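Thread 🧵 Ich hab mir diesen Oktober das Heftebinden beigebracht und bin völlig hin und weg. Mit Faden, mit Klammern, mit allem, was Papier zusammenhält!

**1/** Angefangen hat es mit einem Abendkurs bei Mererid Voyle in der Werkstatt Jarneck. Zwei Stunden, eine Ahle, ein Falzbein, und ich kam mit einem Heft nach Hause, das sich flach aufschlagen lässt. Flach!!

**2/** Für dünne Sachen (Zines, Programmhefte, Rezepte von Oma) ist die Rückstichheftung mit Klammern immer noch unschlagbar. 26/6 reicht mir bei 20 Blatt locker, wenn das Papier nicht zu schwer ist. 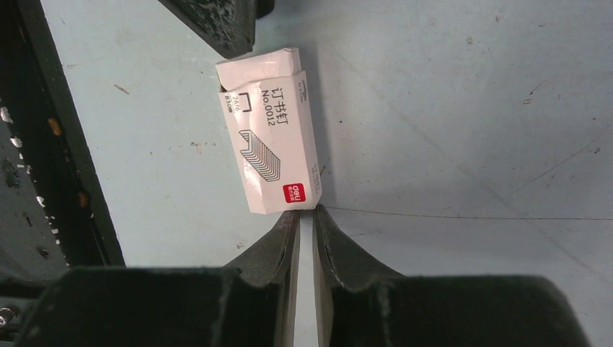 Beim Falzen bitte auf die Laufrichtung achten. Quer zur Faser bricht der Rücken auf und das Heft sperrt, da hilft auch kein Beschweren über Nacht. Ich hab das natürlich erst beim dritten Stapel gemerkt 🙈

**3/** Mein erstes richtiges Projekt heißt »Umelo«: 208 Seiten Wandernotizen, auf Leritz-Papier gedruckt, in Lagen zu je 16 Seiten. 13 Lagen also, alle von Hand vorgestochen. Hat mich drei Abende gekostet und ich würd's sofort wieder machen.

**4/** Licht ist übrigens wichtiger als teures Werkzeug. Seit ich auf einer hellen Fläche arbeite, sehe ich jeden schiefen Falz sofort (und davon gibt's bei mir noch reichlich).
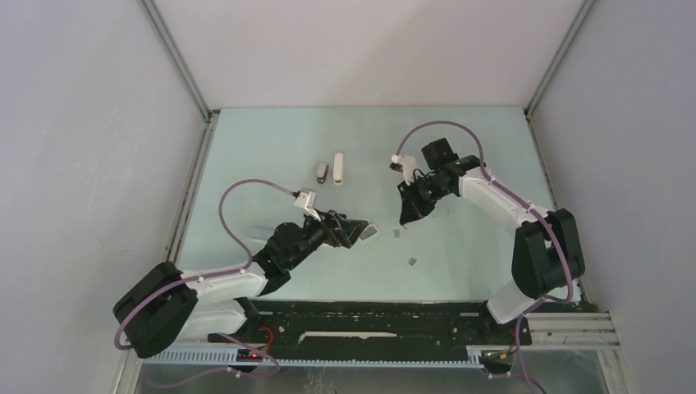
*Helle Tischplatte, graue Wände, zwei Arme.*

**5/** Faden: Leinen, gewachst, nicht zu dick. Bei vielen Lagen trägt jeder Zehntelmillimeter am Rücken auf, und dann passt die Decke nicht mehr. Fragt mich, woher ich das weiß.

**6/** Für die Decke nehme ich Graupappe, 2 mm. Immer erst den fertigen Block messen und dann schneiden! Frisches Messer rein, viele leichte Schnitte, Stahllineal.

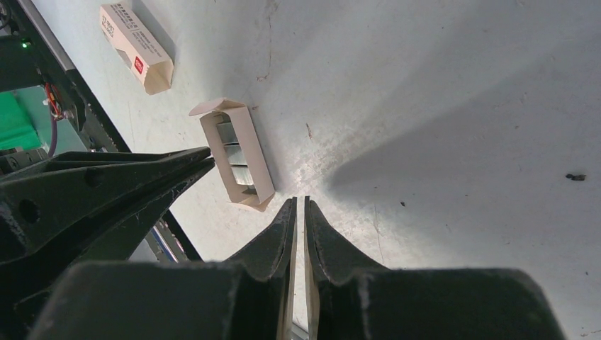
## Was als Nächstes kommt

**7/** Koptische Bindung, mit offenem Rücken. Mostyn hat mir dafür gebogene Nadeln geliehen und ich übe gerade den Kettenstich an Altpapier. Sieht noch aus wie ein Pullover nach dem Kochwaschgang, macht aber riesigen Spaß.

**8/** Wer von euch bindet auch? Zeigt mal eure Rücken (die von den Büchern 😄), ich sammle Ideen für farbigen Faden!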